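Sturkstead Expands Computer Take-Apart and Reuse Service to Tapia

TAPIA, Jul 26, 2022 - Sturkstead, the family-run shop that has been giving tired office computers a second working life for longer than most of its neighbors can remember, is delighted to announce that its desktop take-apart and reuse service is opening its doors to households, schools and small offices all over Tapia, and that everyone with an old tower gathering dust under a desk is warmly invited to bring it along!

The new service, which goes by the name Konell, takes in retired desktop computers and sorts them down to the parts that still have some good years in them: memory, hard drives, power supplies, cables and, where it makes sense, the case itself. Over a trial period the shop accepted 445 machines and was able to pass along nearly 145 of them as complete, working computers, with many of the others giving up parts for repairs.

"People apologize when they hand us an old computer, and I always tell them there is no need," said Somkiat Sangkhawat, who founded the shop. "A plain office tower is a lovely thing to work on. Lay it on its side, take the panel off, and there is everything right in front of you, with little colored latches telling you where to put your fingers." 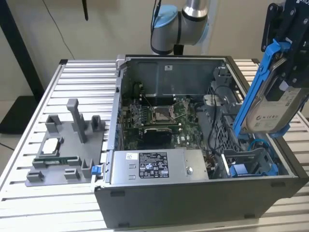

What happens to the files on my hard drive?
Every drive is taken out of the computer and wiped before anything else is done with it, and drives that can't be wiped are shredded. Owners who would like to keep their drive can simply say so at the counter, and it will be handed back in a padded sleeve.

Drop-off is free for up to 4 computers per visit. Larger offices can arrange a pickup through Sketeck, the local delivery firm that has kindly agreed to carry up to 96 machines per trip. Monitors and printers can't be accepted for now, though the shop hopes to take monitors starting in October. Please bring the power cord if you still have it, and don't worry about the dust.

Contact: Somkiat Sangkhawat, Sturkstead, Tapia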